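Personal Finance Basics, Unit 4: Overdrafts and Low-Balance Alerts

Okay, so last time we got everybody's practice checking account open at Kamby (our pretend bank, for anyone who missed it), and I promised we'd get to the part people email me about the most: what happens when you spend money you don't have.

Your account has two numbers, the current balance and the available balance. Go by available! The current balance can still include money that's already spoken for, like a gas station hold or a card payment that hasn't posted.

Let's work one. Joyce Mfaume has $754 in checking. Her rent share of $690 is pending, so she has $64 available. She buys groceries for $60 and she's fine, with $4 left. Then a streaming charge comes through for $11 and she's $7 short. If she opted in to overdraft coverage, the bank may pay it and charge her a fee. If she didn't, the card will usually just be declined (embarrassing, but free).
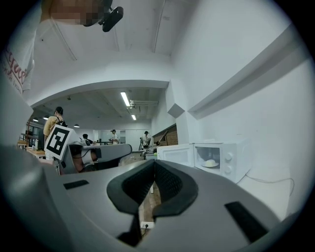
Now, alerts. I keep mine set at $100, and I get a text as well as an email, because I never open the email. Pick a number that would give you a couple of days to move money over from savings. Crisanto Lumanlan asked whether linking savings is the same as overdraft coverage, and no, it's a transfer from your own money, though some banks charge for that too, so read the fee sheet.

For next time: finish the Pettigrew worksheet, both sides, and bring a calculator.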